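Furka Recipe Notes

Hello and welcome! Furka is a set of 700 home recipes, typed up by Simin Babaei and Mingxuan Lei, mostly on Sunday nights.
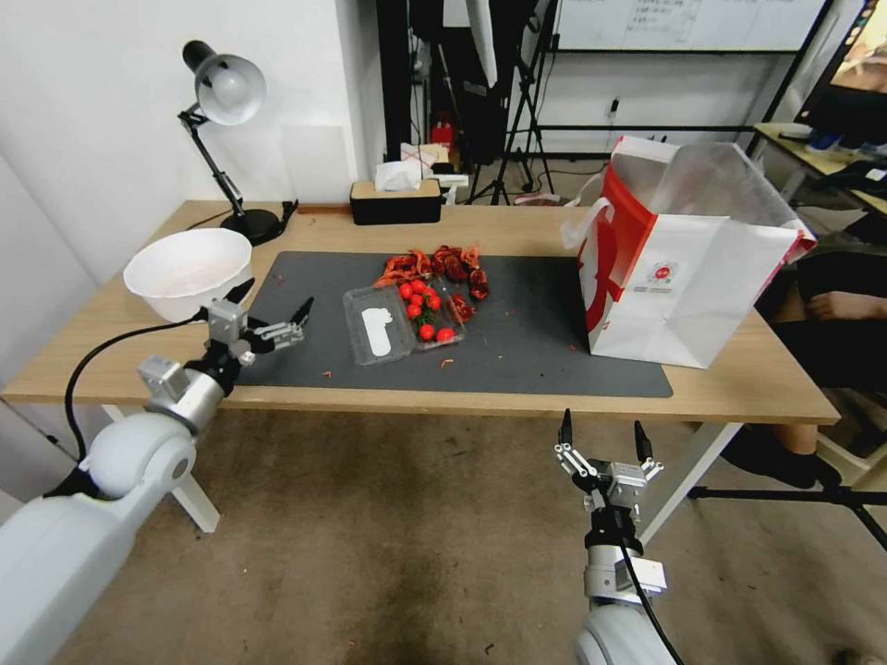 Each recipe is one row, with a title, servings and steps. Ingredients are named the way a shopper would say them, so cherry tomatoes still on the vine, sold in a clear clamshell, go in as "tomatoes, cherry, vine".

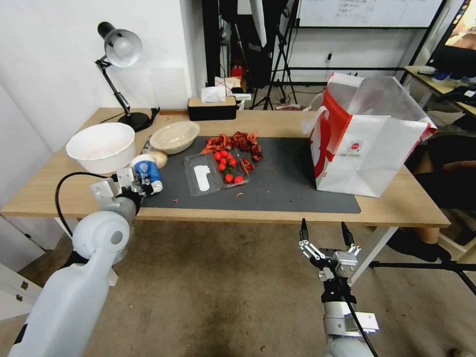

Amounts stay in cups and spoons, just as our cooks wrote them (bless their handwriting). 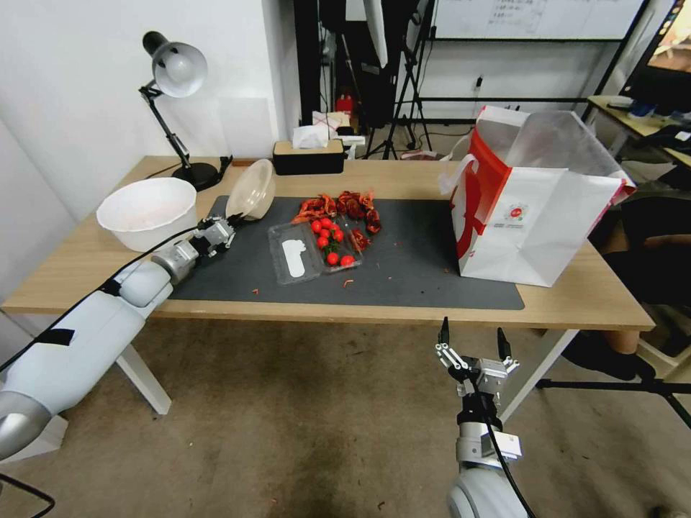
1 min read

Nine recipes have no oven temperature yet. Please write if you know them!
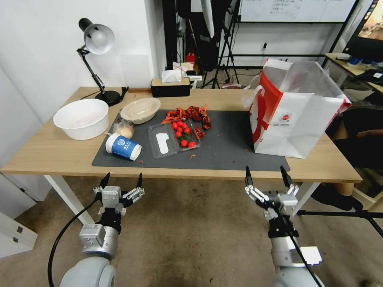 Soups are in their own file, plumen.csv.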